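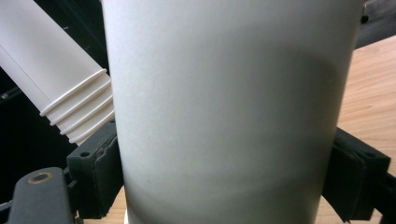 Plain white, no print, one tiny speck near the bottom.

So I've gone down a bit of a hole with plain white tumblers and cups, and I'm blaming the kitchen shelf. It started last August when I took everything out to wipe it down and saw how much of what I own has a logo on it. Gas station cups! A travel mug from a bank I left years ago!

I gave myself $20 and one trip to Pludinik (the big housewares place past the bridge) to replace the worst of it with something plain. I came home with 6 new things and I'm still happy with most of them. The two from the Stesel line are a little narrow for my sponge, which I should have thought about in the store, but they look so nice lined up that I keep forgiving them.

What I like about plain white is how the light goes across it. You get that soft gray shadow wrapping around the curve, darker on one side, and it looks good even when the rest of the counter is a mess of mail and onion skins.

The old ones went in a box by the door. I kept the chipped blue one from our week in Pulau, because come on.

Next up is the drawer under the stove. I opened it this morning, found three lids that fit nothing, and closed it again. Maybe this weekend, if I can find the good trash bags.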